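Trilard wool wash, 1105 ml refill

Most wool washes are ordinary detergent with less of everything in it and a sheep on the label. We stocked three of them over the years and dropped all three. So when Thaís Frota asked us to carry Trilard, we said no, then said we'd try it at home first.

What follows is what we found it does, and what the leaflet says it does. They don't match up everywhere.

**What it's for**

Hand washing wool, and wool cycles at low temperature. The label adds silk. We haven't tried silk and won't tell you it's fine.

**What the maker claims**

- Rinses out in one go
- Softens without a conditioner
- Keeps cable patterns "crisp"
- Moth protection "for the season"

The first is nearly true in soft water. Ours is hard and it took 2 rinses. The second we'd go along with. The third is nonsense: a cable stays put if you dry the jumper flat and don't wring it, and you could wash it in shampoo.

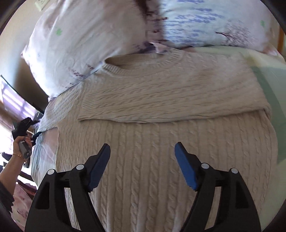
As for moths, there's cedar oil in it, and you can smell it for a day or so. Anyone who has lost a good cardigan knows what a smell does to a hungry grub. Buy a bag with a zip.

**How much to use**

The cap is marked in tens. The leaflet says 47 ml for a basin, an oddly exact figure for a cap with no line at 47, and far too much anyway. Ivone Araújo in our shop uses 10 ml and gets the same result. At that rate the refill lasts a good while, and perhaps that's why the leaflet doesn't suggest it.

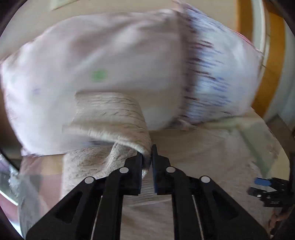
Don't soak overnight. The old Lacerda wash told people to, and we had felted jumpers brought back to the counter all through November. Ten minutes is plenty, in cool water, and squeeze gently.

**Will it take out stains?**

Not many. Tea, sometimes. Oil, no. Anderson Aguiar tried it neat on a bicycle grease mark and ended up with a clean ring and the same mark in the middle.

**Towels and fleecy things**

It says "all soft fabrics" on the back. You can use it on them, but you'd be paying wool wash prices for a job that plain powder does better. 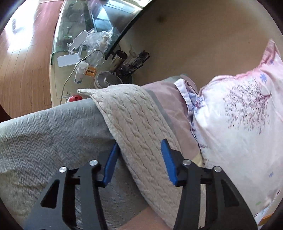 *Soft fabrics: see the note on towels.*

**Supplied as**

Refill pouch only. The Barkemard pump bottle fits it and is sold separately. The pump drips.

**Returns**

Unopened pouches only.

Page last checked January 27, 2018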